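Björklund publishes good practice rules for two-arm table stations

Free document covers setup, daily checks and record keeping for small robot workplaces

PRUTORMONT – Björklund has today published the first full edition of the Saltitz Rules, a set of good practice rules for table stations where two robot arms handle ordinary household objects. The document is free of charge and can be used by companies, schools and research groups of every size.

The rules are named after the Saltitz workshop, where the first draft was written and tested. They are voluntary. They do not take the place of national law or of the instructions from the manufacturer of the robot, and where these are more strict, they must be followed first.

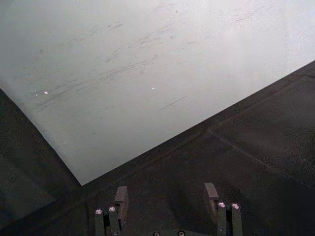 Page last changed: March, 4:40 p.m.

Large industrial robot cells have had clear rules for a long time. For a small station on a table the situation is different. The arms are light, the objects come from the kitchen, and the people who work there often learned the job from the person before them. During the preparation of the rules, Björklund studied 1488 written reports from stations of this type. Many of the reports described small stops which were never explained: a gripper that did not close fully, an object that stood in another place than the operator believed, a cable that became tight at the end of a movement.

The Saltitz Rules try to make such small stops visible in the records, so that the next shift can learn from them.

What the rules ask for

The first part of the document is about the table. The cover of the table should be dark or light in one even tone and without shine, and it should be the same for the whole series of work. Marks on the table or on the wall behind it are allowed, but they must be noted in the station log when they are new. Wall sockets near the station should be reachable without passing the arm over a person's hands.

The second part is about the objects. Every object gets an entry in the object list, with its weight, its material and the place where it may be gripped. Long and thin objects, for example kitchen tools, have their own chapter. They should be held by the handle, and when they stand in a cup or a holder, the movement out of the holder must be straight up until the lower end is free from the rim. The operator must know beforehand if the holder can be lifted together with the tool, as light holders sometimes follow. 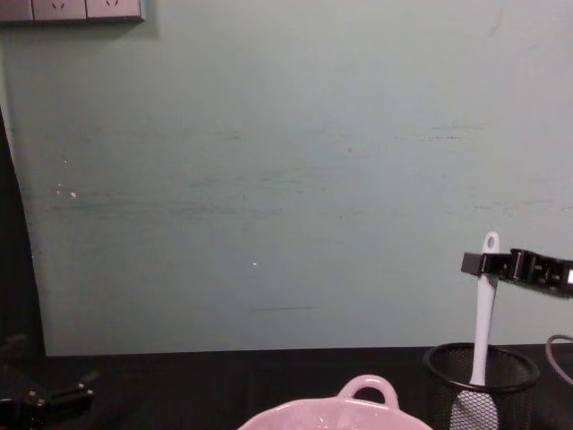 A gripper holds a white spatula by the handle at a two-arm table station.

The third part is about the arms. When one arm works, the other one should have a defined waiting position, low and to its own side, and the waiting position must be written in the log. Before the first task of a shift, both grippers are opened and closed without any object, and the operator looks at the contact pads and at the screws of the fingers. A pause of 30 seconds is required between this check and the first task. In this time the operator confirms that all persons have left the reach of the arms. 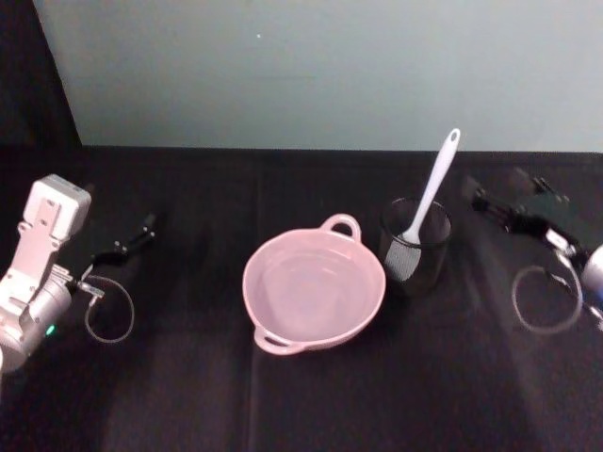
The same part also gives advice for cables. A cable at the wrist needs enough length for the full turn of the joint, but it must not be so long that it can catch an object on the table. The rules do not give one fixed length, as the arms on the market are too different. Instead they describe a slow test movement through the whole working area, which should be repeated every time a cable has been changed or fastened in a new way.

Stops and near misses

The fourth part is the longest one. Every unplanned stop is written down, also when there was no damage. A near miss must be reported to the person responsible for the station within 72 hours, and the station may continue only when the cause is known or when the task has been taken out of the plan. The report form has one page. It can be filled in on paper or in Dikilico, the free log program that Björklund offers together with the rules.

"We wanted rules that an operator can read before lunch and use after lunch," Björklund writes in the foreword. "If a rule needs a specialist to explain it, we have tried to write it again."

A drop of an object is treated as a stop, even if the object is soft and falls only a short way. This point was discussed for a long time. Several test sites thought it would give too much paperwork. The final text therefore permits a short line in the log for a drop inside the working area, with the time, the object and the arm that held it.
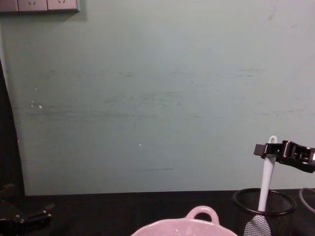

Testing and next edition

The draft was used at the Saltitz workshop and at partner stations in the Prutormont area for 2000 working hours before the text was fixed. After this period the chapter about lighting was made shorter, and the chapter about tools in holders was added. The rule about the waiting position was also changed, so that it now applies when the second arm is switched off.

Björklund will collect comments on the first edition until the end of September. Comments from operators are especially welcome, also when they concern only one sentence or one word. All comments will be answered in writing.

How to get the document

The Saltitz Rules can be downloaded from the Björklund website in the section Publications. A printed copy for the wall of the station, with the daily checks only, can be ordered at the cost of postage. Dikilico is available from the same page.

About Björklund

Björklund works with safety advice and training for small robot workplaces. The company has its office in Prutormont and runs the workshop in Saltitz.

Press contact

Björklund, Press Office, Prutormont
Photos for editorial use are available from the press office on request.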